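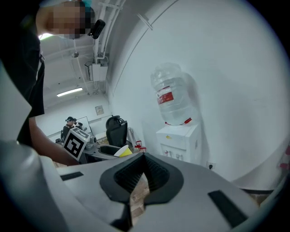
Looking After Old Family Papers, Photographs and Linens at Home

Posted 22 March 2024 by Farah Santoso

Most of us end up being the keeper of something. In my case it was my great-aunt's trunk, which came to me with the lid tied down with clothesline and the smell of a Prasdale cellar in every fold of it, and I will admit that it sat in my hallway through an entire winter while I worked up the nerve. I have since helped a good many neighbors and cousins with trunks of their own, and I get asked the same things often enough that I thought I would write the answers down in one place. You don't need a museum budget for any of this. A clean table, a soft pencil and a free afternoon will take you a long way.

Before you open anything

Clear the biggest table you have and wipe it down, then let it dry completely. Spread a plain white sheet over it, an old cotton one that has been through the wash many times. A white sheet shows you what is dropping off your things as you handle them – rust flakes, bits of binding, and now and then an insect wing, which you want to know about early.

Wash your hands with ordinary soap and dry them well, and skip the hand cream until evening. People expect me to say cotton gloves. I used to wear them, and I tore the corner off a ration book that way, with my clumsy gloved thumb. For paper, clean bare hands are better. Save the gloves for photographs and negatives, and for anything silver, and use the thin nitrile kind if you can get them, without powder.

Put the coffee in another room. I know how that sounds, and I love my coffee, but walk to it.

Letters and documents

Take the letters out of their envelopes if they come easily. If one has been folded in thirds for seventy years, don't press it flat with the heel of your hand. Open it as far as it wants to go, lay a sheet of clean blotting paper over it and put a book on top, and leave it a few days. Then open it a little more. My great-aunt's citizenship papers took most of April to lie down, and they have been as good as gold ever since.

Pull out paper clips, straight pins and rubber bands. A rusted clip should never be slid off, since it takes the paper with it. Slip a bit of stiff plastic under each side of the clip (I cut mine from a clear folder cover), hold the long side down with a finger, and gently bend the short side up and away. Rubber bands that have gone hard will usually crumble, and the brown crust they leave behind can be lifted with the tip of a butter knife if you are patient, or left alone if you are not. I leave it alone.

Never tape a tear. I don't care what the package says. The family Bible I was shown last year had been taped by somebody very loving, and every one of those repairs had turned the color of strong tea and let go anyway. Put the torn page in a clear polyester sleeve and it will hold itself together perfectly well.

Keep each envelope with its letter. The postmark may be the only date you've got.

Photographs

Hold them by the edges. If you want to write on the back, use a soft pencil, press lightly, and write near the border, never behind a face. On the slick modern prints pencil won't take, so write on the sleeve instead before you put the photograph inside.

Those albums with the sticky pages and the plastic sheet that peels back are the ones I worry over most. If the pictures still lift, lift them. Slide a length of plain, unwaxed dental floss behind the print and work it slowly from one corner to the other with a gentle sawing motion. If it resists, stop and photograph the whole page where it lies, and let the thing be. I got all but 2 prints out of my mother's album that way, and the pair that stayed put are still in there, stuck fast.

Prints that have stuck to each other, or to the glass of a frame, are another matter, and I wouldn't try to be brave with those. Leave the glass on. A conservator may be able to help, and in the meantime you can scan it right through the glass.

Give everything a number

You will think you'll remember, and you won't. Number each item in pencil, lightly, in the same corner every time, and keep a notebook where the number, the names, the place and the source go on one line. It can be a computer file if you like, but print it out once in a while and put the copy in the box. When I got to 193 in my own notebook I found I had been spelling my grandfather's village differently from one page to the next, so pick a spelling at the start and write the others inside the front cover.

Write down who told you, too. "Cousin Azlan thinks this is the feed store" is a great deal more useful than "feed store," when it comes time to sort out whether it was the feed store.

Boxes, and where to put them

Look for the words acid-free and lignin-free. The boxes I buy are the Wijaya flat ones with the metal corners, mostly out of habit, and any decent archival box will do the same job. Don't stuff them. Papers should be snug enough to stand without slumping and easy enough that you can get a finger between the folders. If a box is half full, crumple some acid-free tissue into the gap.

Then find them a home, and please, neither the attic nor the cellar. The attic bakes and the cellar sweats, and I say this as one who has smelled the results. A closet on an inside wall, on the main floor, a shelf or two off the ground, is hard to beat. Stay away from any closet that backs onto a bathroom, and keep boxes clear of pipes, radiators and anything else that drips or steams. A cheap humidity gauge is worth having. If it creeps up in summer, run a small dehumidifier or simply leave the closet door open with a fan going nearby for the afternoon.

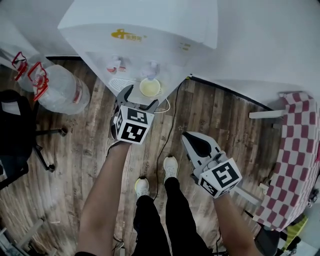 Kurniawati Yeoh wrote in to say that she had always kept a bag of rice in with her grandparents' letters to soak up the damp, and was that doing any good? Her mother had done it and her mother's mother before that, and she felt disloyal even asking. I wrote back that rice takes up very little moisture and is a standing invitation to weevils and mice, both of which will happily move on to the letters for dessert. Packets of silica gel are the thing, the kind that change color when they are full so you can dry them out in a low oven, following the directions on the packet. She has switched over, and tells me the letters smell less like a pantry.

Linens, quilts and christening gowns

Cloth wants to breathe, so no plastic dry-cleaning bags and no vacuum bags. Wrap it in washed, undyed cotton – an old pillowcase is lovely for this – or in acid-free tissue.

The damage I see most often is along the folds. Roll up some tissue into long sausages and lay one inside every fold, so that the cloth goes around a curve and never gets a hard crease. Then take the piece out once or twice a year and refold it along different lines. I do mine when I change the curtains over, and I have a fine time visiting with everything.

Tablecloths and runners are better rolled than folded. Get a cardboard tube a little longer than the cloth is wide, cover it with tissue, and roll the cloth face out with another layer of tissue as you go. Tie it with cotton tape, loosely.

As to washing: if it is sturdy white cotton and you are quite sure of it, a cool soak in the bathtub with a mild soap, with the cloth lying on an old window screen so you can lift it without pulling, is usually fine. Rinse it until the water is clear and then rinse it again. Dry it flat on towels. Silk, wool, anything with colored embroidery, and anything that was already splitting when you found it should not go near the tub. Brush off what dust you can with a soft brush and leave the rest.

Cedar chests are handsome, but the bare wood gives off oils that yellow cloth. Line yours with tissue and a cotton sheet and you can go on using it.

Small metal things

Buttons, badges, thimbles, the key to a house nobody owns any longer. Dry them well, wrap each one separately in tissue, and keep them away from the paper. Go easy on the polish. Every polishing takes away a bit of the surface, and on a thin old medal or a monogrammed spoon the surface is where the writing is. A soft dry cloth is enough for most of them.

Newspaper clippings

Clippings turn brown and will stain whatever they touch, so they get a folder to themselves. Make a good photocopy on acid-free paper and put the copy in with the family letters where the clipping used to be. Write the name and date of the paper on it. I have eight clippings about one church supper and not a date among them.

If you find mold

Gray or greenish fuzz, with that sweetish smell. Don't brush it indoors and don't wipe it with anything wet. Seal the item in a bag just long enough to carry it away from the rest, then open it up somewhere dry and airy, out of the sun, until the fuzz goes powdery. Wear a proper mask if you mean to brush it off outside. If there's a lot of it, or you have trouble with your chest, hand the job to someone who does it for a living.

Next time I hope to get to scanning, and what to do with slides. Bayu Sutanto has promised to lend me his slide viewer, if he can find the cord.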